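Daltside Pantry Labels, data card. Last edited in March.

## What it is

A table of 1,805 shelf labels copied from small grocery stores in Daltside and Stodberg. Each row is one label: product name, package size, price and unit price as printed. Spelling mistakes on the labels are kept.

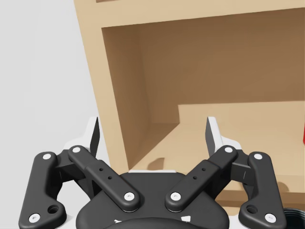

## Files

- `labels.csv` – the main table
- `stores.csv` – one row per store, with a short code in place of the name
- `units.csv` – conversions from ounces and pounds to grams

Join the first two on `store_code`. Prices are in cents.

## Known problems

Unit price is blank in 311 rows, mostly produce sold by the piece. The Stodberg labels abbreviate "package" in five different ways; `size_clean` maps them all to `pkg`, while `size_raw` is left alone.

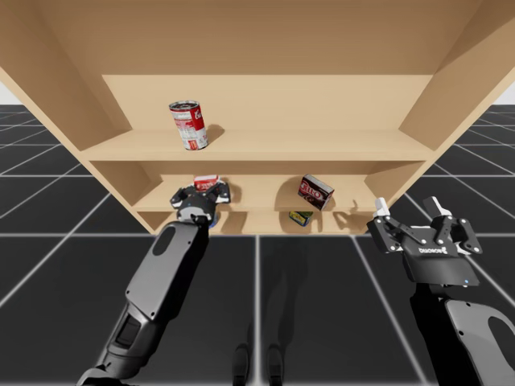 Sale prices went into a separate column starting with version 2. Older copies mix them with regular prices – please don't merge the two versions.

## Questions 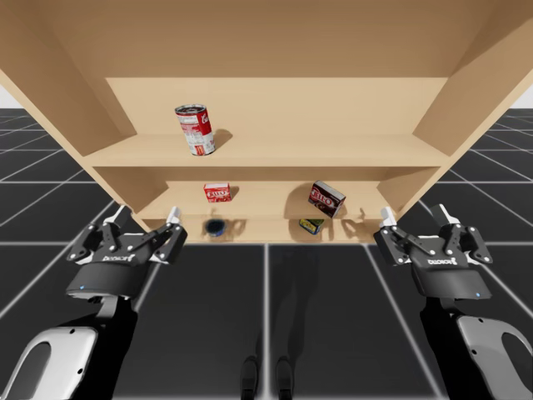
**Can I use the table to compare stores?**

Only within one town. The Daltside labels were copied in January and the Stodberg ones in June, so prices don't line up.

## License

CC BY 4.0. Cite as "Sekell Pantry Labels, version 2".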